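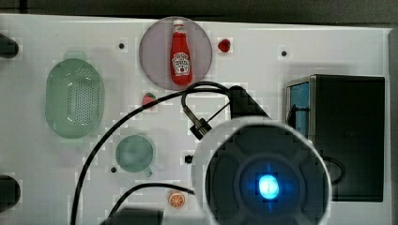 Work table, kitchen section. Red ketchup bottle with Heinz label, green colander at left.

Notebook entry, October 5, 2018
Food preparation laboratory, Drastness
Subject: Vinegar trial, second series. Quick-pickled cucumbers and onions, texture and color after storage.

Purpose

The first series, completed in August, compared two vinegars at a single strength of brine. The results were usable for flavor but not for texture, as the slices had been cut by hand and varied in thickness. The second series repeats the comparison with slices cut on the mandoline, one setting throughout, and adds a third vinegar. The recipe is intended for the refrigerator only. It has not been evaluated for shelf storage, and nothing in this entry should be read as a processing instruction for sealed jars.

Materials

Cucumbers were the short, thick-skinned kind from the Ulo farm stand, purchased the same morning. Onions were ordinary yellow onions from the stock bin. Three vinegars were used: distilled white, cider, and rice. The white and cider vinegars were labeled at five percent acidity. The rice vinegar was labeled slightly lower, and the difference was not corrected. Salt was the plain pickling kind. Sugar was granulated. Mustard seed and dill seed came from the Fludico order and were opened for this trial.

Jars were washed in the machine and air-dried upside down on a towel. Lids were new.

Procedure

Cucumbers were rinsed under cold running water, and the blossom ends were removed. The August notes omitted this step, and it is not certain that it was carried out at that time. Slices were salted in a bowl, covered with ice, and left in the refrigerator for 3 hours. They were then drained and rinsed once. Onions were sliced on the same setting and were not salted.

Brine was prepared in separate pans, one for each vinegar. Each pan received equal parts vinegar and water, with 200 grams of sugar and the standard measure of salt from the August sheet. The brine was brought to a boil, stirred until clear, and taken off the heat. Seeds were placed in the jars before filling. Hot brine was poured over the vegetables to cover, the jars were tapped to release air, and the lids were put on loosely until the glass could be handled. All jars then went to the lower shelf of the refrigerator.

A total of 16 jars was filled. The first fifteen were divided equally among the vinegars. The last was filled with leftover slices and the remaining cider brine. It is marked with an X on the lid and is to be left out of the comparison.

Observations during preparation

The cucumbers gave up more water than in August. The bowl had to be drained partway through salting, and fresh ice was added. The slices bent without breaking when removed from the salt and tasted clean after one rinse. A second rinse was considered and decided against, in order to keep to the written method.

The cider brine darkened the onions slightly as soon as it was poured. The white vinegar left them pale. The rice vinegar brine had the mildest smell of the group and required the longest stirring before it was clear, although this may reflect the burner used. The left rear burner continues to run low. A repair request was entered under the Fu maintenance account and has not yet been answered.

The kitchen thermometer read 184 degrees Fahrenheit in the white vinegar brine at the time of pouring. The other pans were not measured. This is an omission and should be corrected in the next series, as the temperature of the brine at pouring is a likely influence on crispness.

First tasting

One jar of each vinegar was opened late in the afternoon, well before the recommended rest. The seasoning had reached the surface of the slices only. The white vinegar jar was sharp and rather flat. The cider jar was rounder, with the sugar more noticeable. The rice vinegar jar was pleasant but weak, and the dill seed dominated. Cucumber texture was firm in each case, and no difference could be stated with confidence. The onions were still harsh.

The opened jars were closed again and marked with a line on the lid. They will be used for color comparison and will not be tasted further.

Handling of records

Jar labels are to be written in pencil on paper tape. The marker used in August ran when the jars became damp, and two labels could not be read by the end of the series. The tape should be placed on the glass and kept off the lid, as lids were exchanged on at least one occasion. Tasting sheets are kept in the blue folder beside the scale. Colleagues who taste from the numbered jars are asked to complete a sheet at the time and to use a clean fork for each jar.

Colleagues are also asked not to top up jars with vinegar or water. If the slices rise above the brine, they may be pressed down with a clean spoon.

Open points

Mandoline blade is dull toward one side. The thicker edge on some onion slices is visible in the jars. Sharpen or replace before the next series.

Sugar may be too high for the rice vinegar. A reduced version should be prepared separately and kept apart from the present comparison.

Mustard seed had no clear effect at first tasting. Retain for now.

The August sheet gives the salt by spoon only. Weigh the spoonful and enter the figure in the method before the sheet is copied again.

Next tasting is to follow after two full days in the refrigerator, with plain crackers and water on hand. Color is to be judged against a white plate near the window, before the overhead lights are turned on.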